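Can a Robot Tidy Your Room Yet?

Imagine yelling "Robot, clean up!" and racing outside to play. Wouldn't that be amazing? Robots can already vacuum a floor all by themselves. Picking things up is a much trickier job!
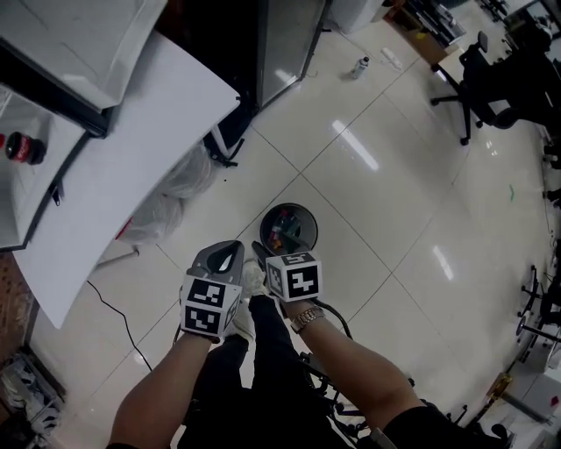 Rubbish is a real brain-bender for a machine. Your eyes spot a scrap of paper and you know straight away that it's rubbish (even if your brother says it's his artwork). A robot has to learn that, and rubbish comes in every shape you can think of. Crumpled plastic bags squash into a new shape each time they're touched, and a little bottle lying on its side on smooth tiles could roll off at the slightest bump. Then everything has to land in the bin, too!

So how do robots learn? People do the chore first, again and again, and the robot's computer studies how they moved. Ward Coppens, who writes our robot pages, once put the same cup away 155 times for a robot called Dresby. What a champion!
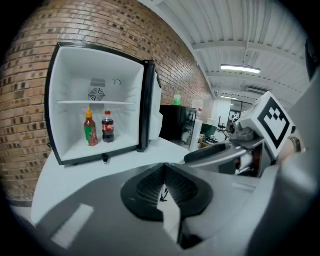

After all that practice, Dresby could put away its favourite cup. Then Ward swapped in a cup of a different colour and Dresby got stuck for 10 whole minutes! You could do that job when you were 2.

Robots are getting better all the time, but for now the tidying is still up to you. Sorry!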